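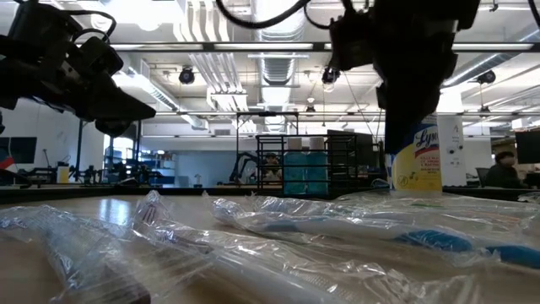

Clear-film packaging under the two arms, bench camera.

September, Lendau bench, start 16:00

Pointed fingers on both arms, Fanis controller left as is. Film is the hard case: depth drops out on the folds and the highlights move with every small shift of the wrist. Exposure at 3,000 us clips badly. At 700 us the creases hold — grip point estimate still wanders up to 16 mm on flat film.

Closing force set to 84 on the Geagea scale, same value left and right.
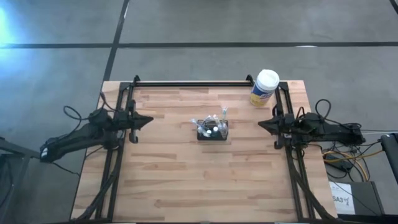

For basket picks the overhead view is the one to trust; from the side the wire hides too much. Want the approach steeper, and the wrist cable checked for drag before changing any gains.

Next: wide pads from Clisthorpe, same items, same exposure. Log finger gap at contact as well as at close.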